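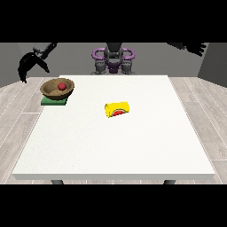

*Fig. 1. White table with a wooden bowl on a green square, red ball inside the bowl.*

## Moisture loss in oiled and unoiled wooden tableware

Course project report, Mar 26, 2024

### 1. Background

Wooden bowls crack when the outer wall dries faster than the core. Makers usually finish them with a food-safe oil, and care leaflets tell the owner to re-oil them at intervals. We wanted to know how much a single coat slows drying at room conditions. An earlier group at Grovwood measured flat boards only, so their rates could not be applied to curved walls of uneven thickness.

### 2. Method

Blanks were cut from one plank and turned to the same profile. Half received one coat of Plarnel oil; the rest were left bare. All blanks were soaked for 3 hours, wiped, and weighed to the nearest gram. Starting mass was 227 g for the reference blank. Weighing was repeated daily at the same hour in the Figueiredo lab, with the window closed and the heating off. 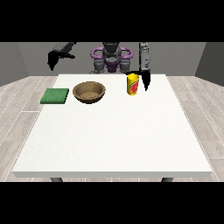
*Fig. 2. Green sponge and brown bowl near the back edge of the table.*

### 3. Results

The reference blank was unoiled and leveled off at 134 g. Oiled blanks dried more slowly over the first days and then followed nearly the same curve. End grain lost water fastest in both groups. Two unoiled blanks developed hairline cracks at the rim, both starting at end grain.

### 4. Sources of error

The balance drifted and was re-zeroed against a 1000 g weight before each session. Room humidity was not logged. Coat thickness was not controlled, and the Irnell brushes shed bristles into two of the coats. A second run with logged humidity is planned for June.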